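Three weeks with the arm

So I promised I'd write about the new arm on our bench at Ellton, and then I kept putting it off because my opinion changed every couple of days. I think it's settled enough now!

Quick background for anyone new: I've been on small parts for years. Pick it up, check it, seat it on the tray, next one. On my best shift ever I did 1,258 (I wrote it on the inside of my locker door, and it's still there). My wrists remember that shift too.

We're 3 weeks in and I've barely done any seating by hand. What I do instead is mostly setup. I lay out the pieces, look over the markers, load the program and stand there with my coffee watching the fingers come down. Which felt a lot like cheating the first week, let me tell you. 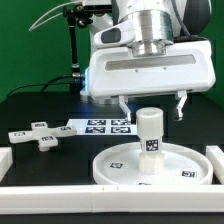 The gripper open around a part on the round tray.

The little black-and-white markers are my job now, and I've gotten weirdly fussy about them. A smudge on one can eat up half my morning. Our supervisor wants us at 200 parts a run by September, and the best we've managed is 105, so there's still a lot of stopping and fiddling going on.

What I didn't expect was missing the talking. When four of us worked side by side we gossiped all day long, and now two of the crew have moved over to the Unda line and I only see them at lunch. Nobody lost a job, and I'm glad of that, but the room sounds different. I've started bringing a radio.

The training was good, though, and it came with a small raise (small!). They're asking who wants the second course, the one where you write the programs yourself, and I put my name down on Tuesday.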